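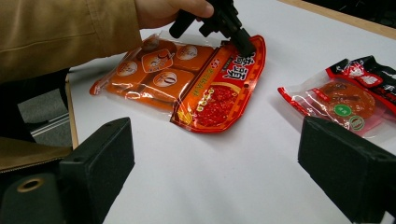
Snack packages on the white table, one of them held by its upper edge in a black hand-held gripper.

Packing automation at Okura: questions from our employees

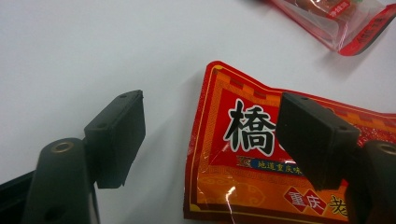
Text and photos: Dervishi, packing department

Since January we receive many questions about the automation of the snack line. I have collected the ones that come most often and I tried to answer them in simple words. If your question is missing, please write it on the sheet next to the time clock.

What is changing in our hall?
The first station, where single packages are picked up from the table and put into the shipping carton, will get a robot arm from Setura. The other stations stay as they are. The project has the name Tramance, and you will see this word on the new shift plan.

Why do we work with the hand-held grippers?
The arm must learn how to pick up a package, and it learns from our movements. You hold the gripper, you close it on the package, and the movement is recorded. For the training we need 100 good recordings of each product.

Why are the snack packages so difficult?
The film is shiny and it wrinkles. Some packages have a clear window and some are printed in red and orange with large Chinese characters, and the light reflects differently on each. A person does not think about this. The arm needs many repetitions.

Where should I grip the package?
Take it by an edge, if you can reach one. Do not press in the middle, where the food is. If the package slides away, open the gripper and start again. A failed attempt is also recorded and you do not need to report it.

Will I lose my job?
No. There are 41 persons in the packing department and the agreement with the company says that no one is dismissed because of Tramance. The people from the first station move to quality check or to the mixed orders, which the arm will not do. The hourly pay stays the same.

Is the recording work paid?
Yes, it is normal working time. One session takes 40 minutes and after it there is a break. Please do not do two sessions one after the other, the wrist gets tired more quickly than you expect.

Does the camera on the gripper record me?
It looks to the table, but your hand or your sleeve can come into the picture. Faces are not needed, and a recording with a face is deleted. The recordings are not used to measure how fast you work.

Can I refuse?
Yes. Recording is voluntary, and at the moment 13 colleagues take part. Tell your shift leader before 2 p.m. if you want to be taken off the list for the next day.

Who repairs the arm if it stops?
Small stops, for example a package stuck under the gripper, can be solved by anyone who had the training. For everything else press the red button and call maintenance.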